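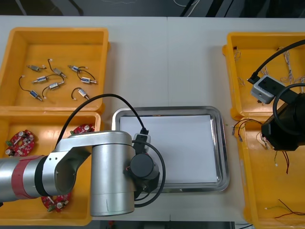
Small solenoids in an orange-yellow bin.

Should you buy the extended parts plan?

Druven wrote to members in the Stutenis district last month offering a repair plan for home appliances at 14 dollars a month. The letter says it covers "all electrical parts." We read the terms, and we have doubts.

The plan pays out after a 4-week wait, and only if the appliance is under 5 years old. Many of those are still under the maker's warranty, so you may be paying for cover you already have. Each visit also carries an 80 dollar call-out fee, mentioned once, on the back page. Valves, switches and wiring count as "wear items" in section two. We'd like to know what is left.

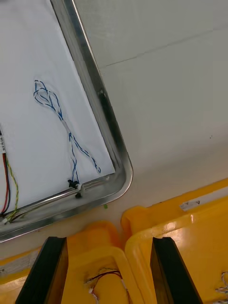 A loop of blue-and-white twisted wire.

Mazurek sells a similar plan and the wording is nearly identical, right down to the same typo in the refund clause. Jonditz at least prints its fee on the front.

We asked Druven how many claims it turned down last year. The reply thanked us for our interest. If you have had a claim refused, send us a copy of the letter before the November issue.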